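Imprimir | Enviar por e-mail

Cambio de las almohadillas de las pinzas en la celda Driliris

Cambie las almohadillas de los dos brazos cada 3,000 ciclos. Lleve ambos brazos a reposo, corte la alimentación y afloje los tornillos de cada dedo. Limpie el asiento con un paño sin pelusa antes de colocar la pieza nueva.

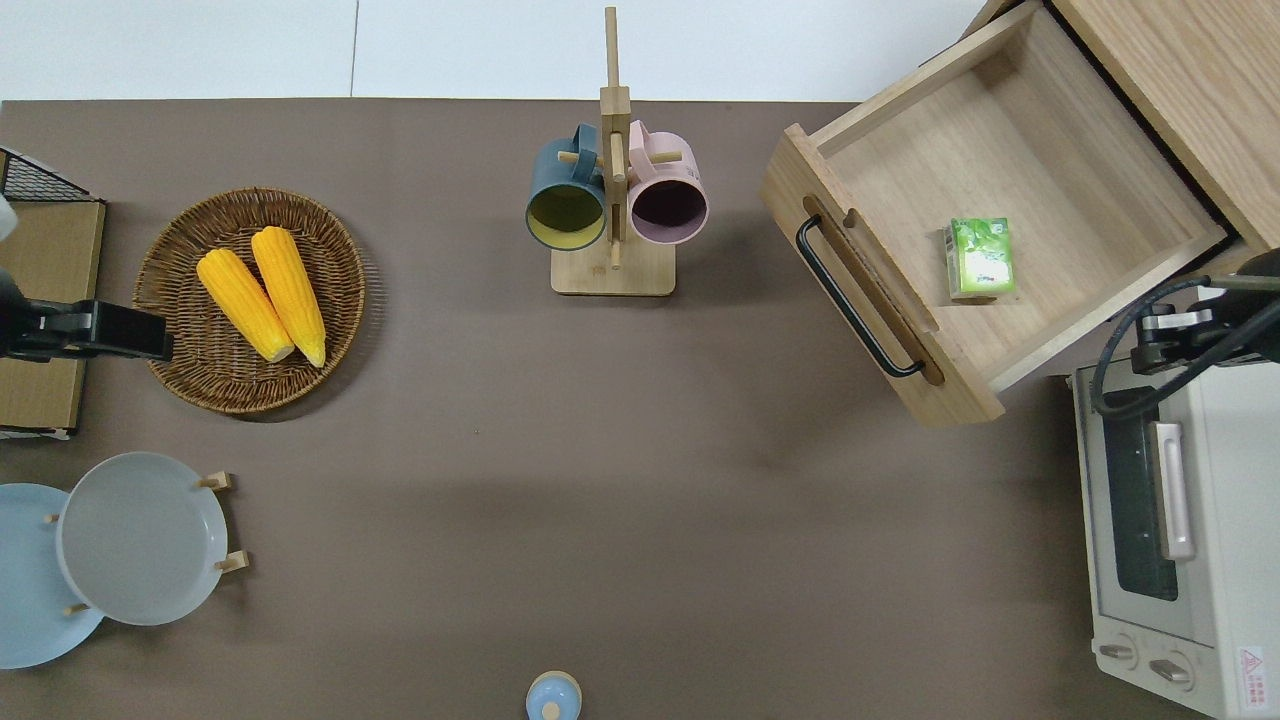

Apriete a mano y compruebe que los dedos cierran paralelos. Al encender, ejecute 100 aperturas en vacío a baja velocidad. Si un brazo se desvía, repita la puesta a cero desde el menú de Zikodard. Anote el cambio en la ficha de la celda.

Tymofii Didenko, 29 de abril

Imprimir | Enviar por e-mail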